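Lillness Tabletop Set – read me before you use it

What this is

Lillness is a set of 953 photographs of household things laid out on tables. It was put together for the Honorato sorting project, where people were asked to say which objects belong together and which ought to be put away. The notes below are mostly warnings.

What it claims, and what I would believe

The old notes said the set covers "everyday home life". I doubt it. Most homes do not keep a cloth-covered table clear enough to lay things out on, and very few have a curtain hanging straight behind it. Treat the set as 953 pictures of tabletops and you will be on safer ground.

The labels were checked in February by 2 readers. They disagreed on 19 pictures, mostly over what counts as a toy. Those are still marked "unsettled" – please don't quietly settle them yourself.

Known problems

- Soft toys and bottles turn up together too often. Any rule that links the two is probably a habit of ours.
- Felt-like covers show lint. Small pale specks on the cloth are not objects and should not be labelled.
- The "tidy" score runs from 1 to 4. I have never seen a good account of what separates a 2 from a 3.
- Colour names are loose. One reader's slate is another's denim, so "blue" is as far as I would go.

Changes

22nd August: Nuladura labels dropped, Cerberg labels kept. Whether Cerberg is any better remains to be shown.

Sample
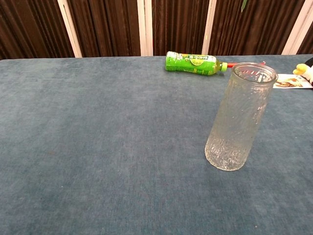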